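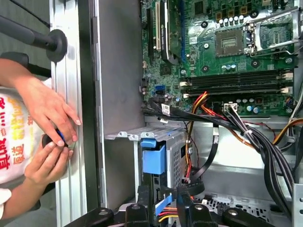
3. What the Workshop Build Can and Cannot Show

Claims about low-cost arms made in home garages and shared workshops tend to run well ahead of the evidence. The Skedow build plans, which we followed for the work in this paper, say that a patient amateur can get an arm to take apart a desktop computer "with little help." We set out to test the last three words. Our view, after more evenings than we had planned for, is that they carry most of the weight of the claim.

The trouble starts with what gets counted. Khoury logs an attempt as a success if the part leaves the case. Kurtuluş logs it as a success only if the part leaves the case and no person touched the chassis during the attempt. Run over the same February log, the two rules give pictures of the arm that hardly look related. Under the first rule it seems close to useful. Under the second there is not much left to report. Earlier write-ups of similar builds rarely say which rule they used, and we suspect that most used the looser one. A hand steadying the case is easy to leave out of a table, and it changes the task completely. A chassis that slides when pushed is a different problem from one that is held still.
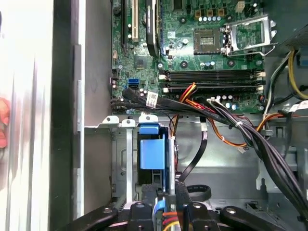 The same goes for the order of work. A person opening a computer decides on the spot whether a cable has to come out before the cage behind it. Our arm decides nothing of the kind. The order was typed in by us, and when a cable lay a little to one side of where it had been in practice, the plan had no answer. Trukova, the workshop's shared motion software, lets the user add a fallback step, and we added 3 of them. Each one helped with the case we had in mind when writing it. We would not call this learning, and we are doubtful of papers that do.

We also looked at how many attempts are needed before a success rate means anything. The Hasa benchmark asks for 1,000 per task. We made 43. That is too few to rank one finger shape against another, and we do not try. It is enough to see where things go wrong, provided the reader accepts that the list of failures is ours and comes from 2 people who already knew where to look.

Share | 43 shares | 2 comments 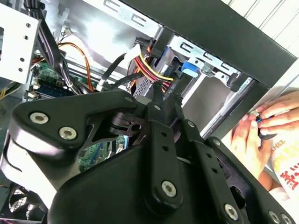 Color is the cue most home builders reach for first, and the reasons are plain: it is cheap to compute and it works nicely in a demonstration. A bright part on a gray bracket can be found with a few lines of code. Whether that amounts to finding parts in general is another matter. The blue release latch in Figure 3 suits such a method about as well as anything in a computer could, and the red and yellow power wires beside it are nearly as kind. The thick black cables are not. They share their color with the case frame and with the finger links of the gripper, which in that view hide a large part of the board. There is some blue in the small object in the person's hand as well, and a rule that says only "go to the blue thing" has no way to prefer the latch. Nor would it know what to do about the memory slot, also blue. Limiting the search area gets around this, but the limit is set by a person, and it should be reported as help.

We therefore report every attempt under both counting rules, with the stricter one first. Readers who want to compare our numbers with those from the Qudah build should use the looser column, since no other comparison is possible from what that group printed. The typed-in orders and the search limits are listed in the appendix, including the ones we are not proud of.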